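Volcombe Issues Pad and Pivot Service Schedule for Hand-Held Grippers

URKHAM, June — Volcombe has published a service schedule for its two-finger hand-held grippers. It covers inspection of the finger pads, the pivot joints and the linkage arms, and closes with a grip check on a thin wooden chopstick held upright.
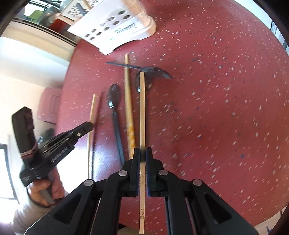
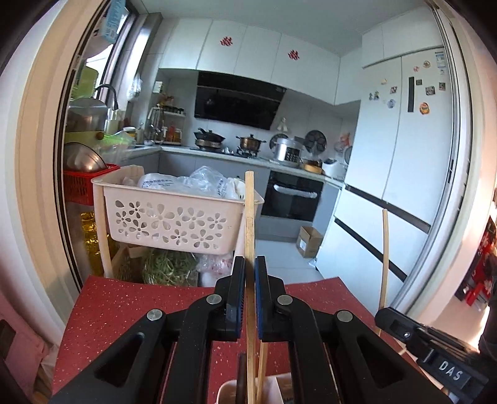 Blue finger pads in contact with a chopstick.

Service intervals

Pads are inspected after every 28 hours of use and replaced in pairs — a new pad is never fitted opposite a worn one. Pivots are checked for side play at every third inspection. The schedule draws on 1847 service entries logged by the Juška workshop.

"Most slipping grips come back to pad wear or a loose pivot," said Ivars Rimkutė, service engineer at Volcombe. "The chopstick shows both quickly."

Grip check

Close the fingers on the chopstick near its middle and hold for 4 seconds. If it turns or slides, clean the pads and repeat. After 3 failed checks, remove the gripper from use.

Pad sets are supplied through Fudex.

Contact: Catherine McIver, Volcombe press office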